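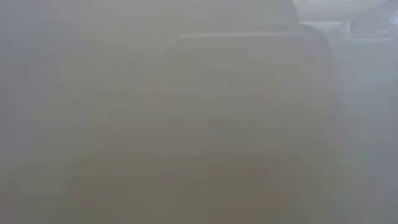
Visit to the Vistivau materials center, morning session.

Search this site Enter keywords Go

Visit Report: Sorting Materials at Vistivau
By Asanka Weerakoon, December
Shares 50 Comments 2

The Siddiqui Foundation was invited to visit the Vistivau center in order to review the block and tray sets under consideration for the learning rooms it supports. The delegation consisted of six members and was received at 10 a.m. by Mareike Hollmann, who presented the plan for the day and the history of the Plisomum block series.

The series is based on a small number of plain shapes in clear colors. Purple, yellow, teal and orange appear across the set, and a child may be asked to group the pieces by color, by shape or by size. The delegation was particularly interested in the blocks without printing, as the sets now in use in several of our rooms carry letters that tend to draw attention away from the task. The longer purple pieces were discussed at some length, with members asking whether a long block and a cube of the same color should be stored together or apart.

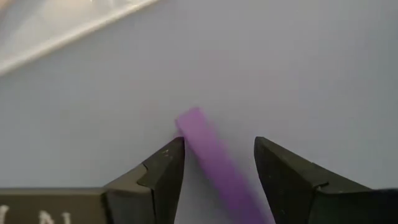
Malsha Herath observed that plain faces are also easier to wipe clean at the end of the day, and asked that this be given weight in the final recommendation. The point was accepted and has been entered in the notes.

The second part of the morning was given to the containers. Vistivau supplies these under the name Trolent, and they are offered in clear, white and darker finishes. The center recommends that sorting be done on a wide surface, with the containers set well apart and the loose pieces left between them, so that each choice requires a definite movement from one place to another. 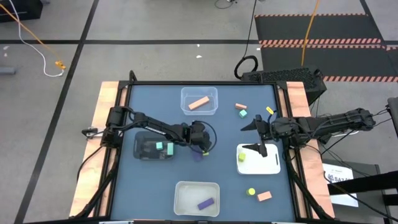
Colored blocks and open containers on the blue-grey worktable.

Imtiaz Jayawardena raised the question of the clear containers. In his view a child can check the contents from any side, which helps when a set is being put away. Other members preferred the white trays, against which the colors stand out more strongly. The delegation did not settle the matter and has requested samples of both.

Storage was considered next. Our rooms have limited shelf space, and trays that do not stack have caused difficulty in the past. Ms. Hollmann agreed to provide the outside measurements of each container before the next order is placed.

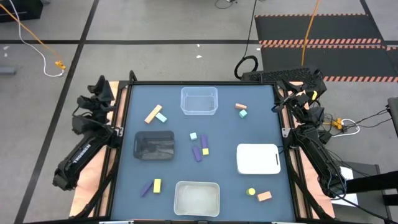

It was further agreed that the cylinders should remain in the order. Shafiq Pathirana had proposed leaving them out, as they roll when laid on their sides, but he withdrew the proposal after some discussion. Two learning rooms will receive a trial set, and the staff there will be asked to report on wear, missing pieces and the time needed to clear the table at the end of a session.

The delegation thanks the Vistivau center for its hospitality. A price list for the Plisomum and Trolent items may be requested from the Foundation office.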